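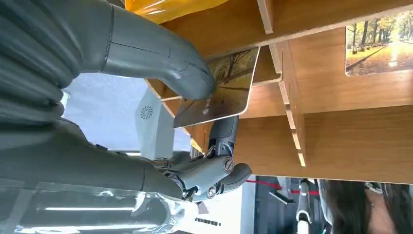

Foto: archivo de la lista, sección Manipulación

Categoría: Brazos y manos / Productos en prueba

Asunto: Re: Manos Suseo, ¿alguien las tiene en servicio?
Fecha: 10 de diciembre de 2022

Estimados compañeros de la lista:

Respondo al mensaje que cito a continuación. Pido disculpas por mi español, no es mi lengua materna y escribo despacio, pero prefiero contestar a todos en la lista y no en privado, porque otras personas han hecho la misma pregunta.

> Hola a todos:
> Estamos valorando el paquete de manipulación de Suseo
> (dos manos con dedos, software de teleoperación y un año
> de soporte). El distribuidor, Cadbridge, nos ofrece una
> demostración, pero ya sabemos cómo son las demostraciones.
> Nuestro trabajo sería con piezas planas: tarjetas, etiquetas
> rígidas, láminas pequeñas. Preguntas concretas:
> 1) ¿Sujeta bien un objeto fino sin doblarlo?
> 2) ¿Cuánto tiempo lleva preparar una tarea nueva?
> 3) ¿El soporte contesta?
> También tenemos una oferta de Proter, con pinza de dos dedos,
> bastante más barata. Gracias por cualquier experiencia.

Nosotros tenemos el paquete desde noviembre, en régimen de prueba, y todavía no hemos decidido la compra. Lo que sigue es la experiencia de un solo equipo de trabajo, con una sola tarea, y así hay que leerlo.

La tarea es colocar tarjetas fotográficas en un expositor de madera con ranuras. La elegimos porque se parece a lo que nos pide un cliente y porque la madera tiene divisores con muescas, de modo que la mano debe llegar inclinada y girar la tarjeta en el último momento. En la foto se ve la mano gris con una tarjeta de bosque en otoño, que sujeta por el borde izquierdo, y otra tarjeta que ya está puesta en el expositor.

Primera pregunta, el objeto fino. Sí, lo sujeta. Los dedos son gruesos y redondeados, y al principio pensé que esto sería un defecto grave. Para levantar una tarjeta que está plana sobre la mesa es un defecto, en efecto: las yemas no entran debajo y hay que acercar la tarjeta hasta el canto de la mesa. Pero cuando la tarjeta ya está entre los dedos, la superficie de contacto es amplia y la presión se reparte. Hicimos una serie de 514 colocaciones y perdimos 20. De las perdidas, la mayor parte fueron tarjetas que giraron entre los dedos al tocar el divisor, y muy pocas fueron tarjetas que cayeron. No hemos tenido ninguna doblada. Las nuestras tienen acabado brillante y resbalan un poco más que las mates, esto conviene probarlo con su propio material.

Un consejo práctico: es mejor pinzar por un borde lateral y dejar libre el borde que entra en la ranura. El manual propone pinzar por el centro de la parte superior. Lo intentamos durante varios días y los resultados eran peores, la tarjeta se movía como un péndulo.

Segunda pregunta, la preparación. El folleto habla de una mañana. Nosotros necesitamos cuatro días, y en ellos incluyo la instalación, la calibración de la cámara y las repeticiones guiadas por un operador. El programa recomienda 100 repeticiones para una tarea sencilla. Con 100 el brazo encontraba el expositor, pero no la ranura. Seguimos añadiendo hasta que el comportamiento nos pareció estable, y para entonces teníamos 2,406 registros guardados (copio la cifra como la escribe el programa, con coma). Seguramente no todos eran necesarios. El programa no ofrece ninguna manera cómoda de saber cuáles sobran, y ésta es mi queja principal.

La calibración se pierde si se mueve el expositor. No mucho, unos milímetros, pero una ranura estrecha no perdona unos milímetros. Al final fijamos la base con dos topes y desde entonces calibramos solo al comienzo de la jornada.

Sobre la visión: los reflejos molestan. Con luz directa la parte brillante de la tarjeta se convierte en una mancha blanca y el sistema estima mal el ángulo. Cambiamos la posición de una lámpara y mejoró bastante. Si ustedes van a trabajar con láminas transparentes, yo pediría una prueba con esas láminas antes de firmar nada.

Tercera pregunta, el soporte. Contesta, y contesta bien, pero hay que distinguir. Cadbridge responde el mismo día a las preguntas de instalación y de facturas. Las preguntas técnicas las envía a Suseo, y allí la espera ha sido de tres a cinco días. La respuesta, cuando llega, la escribe alguien que conoce el producto. En una ocasión nos mandaron una versión corregida del módulo de agarre que no estaba publicada todavía.

En cuanto a Proter, solo la hemos probado prestada y durante poco tiempo. Para piezas planas siempre iguales y siempre en la misma posición, creo que una pinza de dos dedos es suficiente y el precio está justificado. La mano de Suseo empieza a tener sentido cuando hay que cambiar la orientación en el camino, o cuando las piezas son de varios tamaños. Había también una oferta de Fairclough, que es solamente alquiler por meses con operador incluido. No la estudiamos a fondo, pero para un proyecto corto yo la pediría.

Lo que no puedo decir todavía es la duración. Después de estas semanas no hay holgura en las articulaciones, pero son pocas semanas. Si alguien de la lista tiene una de estas manos con un año de servicio, le agradecería mucho que escribiera.

Puedo enviar la hoja con los fallos clasificados a quien la pida.

Un saludo cordial desde el taller.

Compartido 14 veces | 3 comentarios

Comentarios

pinza_lateral: Muy útil, gracias. ¿Los topes de la base son comerciales o los hicieron ustedes? A nosotros se nos mueve todo el soporte con cada turno.

mecatronica_norte: Confirmo lo de los registros sobrantes. Borramos la mitad de los nuestros a ojo y no notamos diferencia, pero a ojo es mala manera de hacerlo.

r_talleres: Me interesa la hoja de fallos. Sobre los brillos, nosotros pusimos un difusor delante de la lámpara y con eso bastó.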